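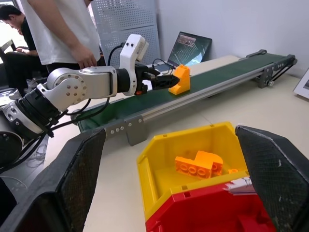

About us

Hello, and thanks for looking us up! I'm Natalie Tunstall, and I run Cirkex with Ruth Fairclough from one long room in Tirkorbridge. We gather examples for learning systems. A customer has a robot, and a job they'd like it to pick up, and we put together the pile of good, clean demonstrations it learns from. That's the whole business, really, and it keeps us very busy.

Most of our work at the moment is sorting. Toy-brick shapes travel on a small belt, the arms take them off and they go in the bin of the right colour, orange in the yellow bin and red in the red one. It sounds like something you'd give a toddler (my sister says this every Christmas) but there's an awful lot going on in it. The arm has to meet a piece at the right moment, get its fingers either side without tipping it over, lift, turn and let go over the right bin. A tall thin piece standing on end wants a completely different approach from a flat one, and we want plenty of both.

How we got going

I used to plan shifts in a bakery and Ruth taught design and technology for 13 years. We met on an evening course in basic electronics, where we were both hopeless at soldering and both stayed behind to tidy up. Ruth had been doing a bit of work on the side for Damgaard, guiding an arm through packing jobs while it stored every movement, and they needed a second pair of hands. I went along for a week and loved it. By the following September we'd signed the lease on our own place and bought two very second-hand desks, one of which is still with us.

Our first proper order was for 2000 examples of one single job, picking a block up and putting it down again. We thought we'd be done in no time. We weren't! We threw away nearly all of the first week because we'd put the block down in the same place every time, and an arm that learns from that is lost the moment you move anything. I still have the notebook, with Ruth's handwriting getting crosser as the pages go on.

What a day looks like

We work in runs. One of us guides the arms and the other one looks after the table, which means feeding pieces on to the belt, emptying the bins and writing up anything odd. After each run we swap, because your shoulders really do notice it, and so does your temper. 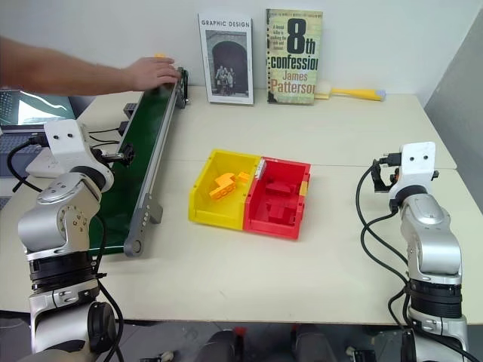 Variety is what we fuss over most. If every example looks the same, the system learns the look of our table and very little about the job, so we keep changing things between runs. The bins get turned a bit, or swapped over, and the pieces land however they land. Red bricks in a red bin are a favourite of mine, as the colours are so close that the edges nearly vanish, and a system that only ever saw orange on yellow would have an easy life of it. We also like ordinary clutter at the back, so there may well be a James Patterson standing against the wall next to a book on graphic design. Hands come and go over the belt as well, and those stay in the record.

We keep the fumbles too, but in their own folder with their own label. A dropped piece that gets picked up again is worth a lot to some customers. Plurico asked us for 133 of them last year, and I can tell you that fumbling on purpose is much harder than doing it by accident. Ruth is brilliant at it.

How we check things

Every example is watched back by the person who didn't make it. We look for the start and the finish being in the right place, the label matching what happened, and all the views running in step with each other. If we disagree, it goes out. Our biggest order so far was 4000 examples, and yes, we watched the lot, with a great many biscuits.

Working with us

You don't need to arrive with a grand plan. Quite a few people come to us with a rough idea and a bag of parts, and we spend a morning trying things on the table until the job makes sense. We'll tell you if we think you need fewer examples than you've asked for – it does happen – and we'll show you a small batch before we start on the rest.

If you'd like to see the room for yourself, do get in touch and we'll find a day. Parking is easiest behind the building, and the bell sticks, so give it a good hard push.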